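Checking your hand-held gripper recordings before you train on them

Quick write-up of how we sort demos at Zarotlow. Written between runs so excuse the mess. If you've already got a working Pollex kit and a folder full of recordings you don't trust, start at step 2.

What you need

A Pollex hand-held gripper, or any two-pad one with the camera fixed to the body.
Histeo installed on the recording laptop.
A floor or table you're allowed to use for an hour.
A notebook. Paper. Still the fastest.

Step 1. Record an open-and-wait at the start of every demo

Before you go near the object, point the gripper at plain floor, pads open, and hold still. Count to three in your head. Then begin the task. Do it every single time, even when you're on your 38th go and bored stiff.

Why bother - the method learns from how the view changes as the hand moves, and it needs a known starting point for pad width. We skipped this in the first batch. Training ran fine, the arm set off with its fingers half shut and pushed the cup over. Same again next try.

Step 2. Look at the first still of each recording

Histeo will pull these out for you. Open the session, go to Stills, choose First only. You get a page of thumbnails, click one to make it big.

Go through them by eye. What you want is both pads in view at much the same height, a clear gap, nothing held, and something on the ground with straight edges. Tile joints are lovely for this. 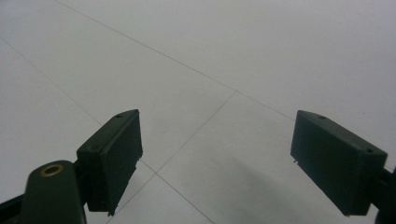 Aslı Şimşekoğlu
Demo collection and training, Zarotlow

Pale tiles with thin dark joints, both green pads showing, bare floor between them. Good enough to keep. The joints run on a slant and that's fine, you don't have to square yourself up to the room. A tile corner between the pads is handy as well, gives the tracker a crossing to hold on to.

The soft shadow low down on the right I'd leave alone. Blurred shadows have never hurt us. Hard ones with a sharp edge have, the tracker grabs them as if they were part of the floor and then they move.

Look at the pad edges while you're there. There's a bit of whitish roughness on the lower edge of the left pad, and a tiny pale fleck on the corner of the right one. Leave small stuff like that in the training set, but write it down. If a later session shows much more of it, stop and check the pads before recording anything else.

Step 3. Throw out the bad ones

Bin a recording if:

one pad is missing from the first still
the gap is already closing
your sleeve is in the way
the floor is so bright the joints vanish altogether

Don't try to rescue them. I spent a whole October afternoon trimming bad starts by hand and the trimmed ones were still worse than nothing. From 724 recordings we kept what passed and re-did the rest, quicker in the end.

Step 4. Set the pad width

In Histeo: Session, Calibrate, Width from still. Mark the inner face of the left pad, then the right. Use the flat face and not the screw holes, the holes sit on top and throw the number off when the pad is tilted. Save. Press save again, the first one sometimes doesnt take.

Do this for one recording per session, then copy it across. If anyone takes the pads off and puts them back, do it again.

Step 5. Train small first

Pick 100 of the good ones and train on those only. It's enough to show whether the arm opens its fingers before it moves. That's all you're looking for at this stage, don't worry about whether it places the cup nicely.

Fingers open, go on to 200. Fingers half shut, go back to step 4, the width is wrong nine times out of ten.

What we saw

With the open-and-wait in, the arm started wide on every trial we ran at 200. Without it, same number of recordings, it was hit and miss. Placing got a little better too, which I didn't expect and can't fully explain. Pfister thinks the still floor gives the tracker time to settle before the hand moves. Could be. We havn't tested that on its own yet.

One floor so far, mind. Pale tiles only. Carpet is next and I'm not hopeful - no straight lines to speak of.

Odds and ends

Histeo sorts sessions by name, so put a zero in front of single numbers or they come out in a daft order.

Wipe the lens. Every session.

If the stills page comes up blank, close the session and open it again. Restarting the laptop does nothing.

Left-handed people: mark left and right as they appear on the screen, whichever hand you held it in.

Carpet results will go on this page when they're done.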